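January 24, 2023

Printer day again. The old Prondine gave the drum warning at startup and then refused to feed from the lower tray, so the first job of the morning came out one sheet at a time from the bypass slot. I had 29 packing slips to get through before the pickup. Got them done, but the last few had a gray stripe down the left margin.

Called the supply place. They have a drum for it but want nearly as much as I paid for the whole machine, and they can't promise it before February. Told them I'd think it over. The page counter says it is well past what the drum was rated for, so I can't complain too much.

Spent lunch comparing replacements. It comes down to two. The Follano does color and scans both sides in one pass. The Ekström is black only, smaller, and takes a bigger toner cartridge. I print color maybe twice a month, and when I do it's labels, which come out fine at the copy shop. What I need is two-sided printing that doesn't jam, and a tray that holds a full ream so I'm not up and down all day. 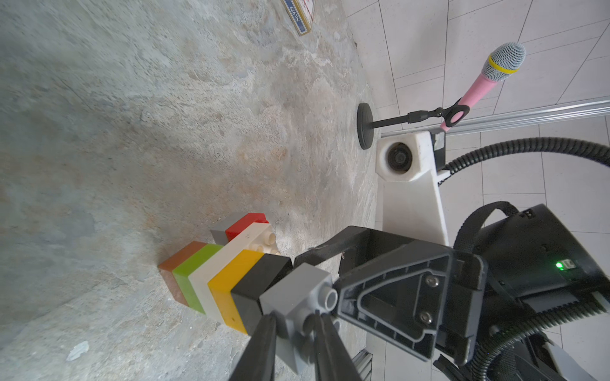
The starter toner is the part that bothers me. The Ekström ships with a cartridge good for 2000 pages and the Follano's is smaller, and there are four of them to replace when they run out. I worked out the cost per page on the back of a slip and the Ekström wins easily, even allowing for the trips to the copy shop. The warranty is the same on both.

Afternoon was better. Took the rear cover off the Prondine and found a torn corner of label stock stuck to the feed roller for the lower tray. Pulled it out with tweezers, wiped the roller with a damp cloth, let it dry, put everything back. It feeds now. The stripe is still there, so the drum really is finished, but at least I can load the tray and walk away. Also found out that the wireless had dropped back to the old network name, which explains why the laptop kept losing it. Typed the new password in on that little keypad with the arrows. Took 5 tries. I kept getting a capital where I wanted a small letter and there is no way to go back one character without clearing the whole line.

Wusisov sent the quote for the service plan in the meantime. They would lease me a machine, bring toner when it runs low, and bill by the page with a monthly minimum. I read it twice. The minimum is more than I print in a normal month, and the term is 4 years. No thank you. I wrote back and said so, politely. 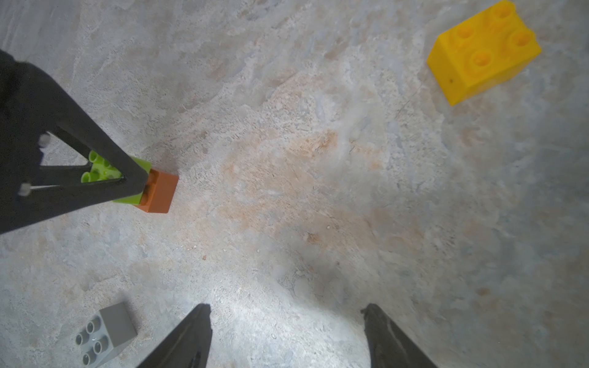 Moved the printer stand after supper to see if the new one would fit under the window. The Ekström is shallower than what I have, so it should, with room to open the front. The outlet is on the wrong side, so I'll need a longer cord. While I was measuring I thought about the color question again, and whether I'd miss it for the flyers. One plain spot of color is all they ever have, like that yellow brick against the gray floor, and I can get the same result by running black ink on yellow paper. There's most of a ream of it in the closet. That settled it for me.

Ordered the Ekström and one spare toner. Should also find out where the old drum and cartridges can be dropped off, as I have a box of empties in the closet next to the yellow paper. Tomorrow: buy the cord, print the test page for the return address labels, and write down the wireless password somewhere I can read it.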